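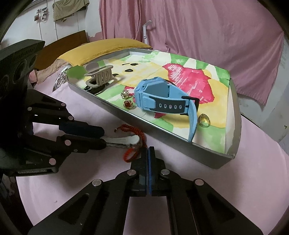 Clenell shared workshop opens its doors to a very slow tidying machine

16/12/2020

Members of the Clenell shared workshop have spent most of the autumn teaching a machine to put away jewellery, a job that most of them admit they have never got round to doing themselves.

The project, known as Udodach after a misprint on a parts order that stuck, is led by Silviu Anghel, a retired lift engineer who joined the workshop in March to mend a chair. The chair is still in the corner. The sorting machine, meanwhile, has taken over two benches and a good part of the electricity bill.

The plan is simple enough on paper. A pair of grippers worked by hand picks small things out of a tray, over and over, and the recordings are used to train an arm which the members are building from scratch. The arm should then do the same job without help. So far it has a shoulder, an elbow and what Mr Anghel calls "a promising wrist".

Much of the hand work is done at members' homes in the evenings, on whatever table is free. The trays hold the sort of thing that gathers on a bedside: a watch, a ring, a hair clip, a bracelet or two. One tray is lined with a painting of a yellow cartoon character, and the members would like the arm to learn that the painting stays where it is.

"Anyone can pick up a block," said Mr Anghel. "Blocks want to be picked up. A ring stood on its edge does not, and a cord bracelet is worse. It goes limp on you. I have had more cooperation from a planning office."

The log kept by the group shows 373 completed sessions, of which 80 were thrown out. Most of the rejects are put down to dropped items. A smaller number carry the note "tea".

Claw hair clips have caused the most argument. One camp holds that they should be taken by the teeth, the other by the top, and the matter was put to a vote at the last meeting. The top won. The losing side has asked for it to be recorded that they were right.

Money has been found in the usual places. The group has spent over £20 a month on screws alone, and the motors came from Okine, the repair shop next door, which was clearing its shelves and seemed glad to see the back of them. Rojanasak, the café across the yard, has offered a prize of free lunches for the first full tray sorted by the arm with no human touching it. The café has not yet set aside any food.

Neighbours have been mostly patient. A complaint about drilling after 11 at night was settled when the drill broke.

The arm is due to have its fingers fitted once the members agree on how many it needs. Two is the favourite, being the number they can afford. A first public trial will follow at the workshop, with visitors asked to bring a small item they would not mind losing for an afternoon.

Anyone wishing to lend a hand with the hand work can sign the sheet by the kettle. Watches with loose straps are especially welcome, and hair clips should be left with Mr Anghel, who votes top.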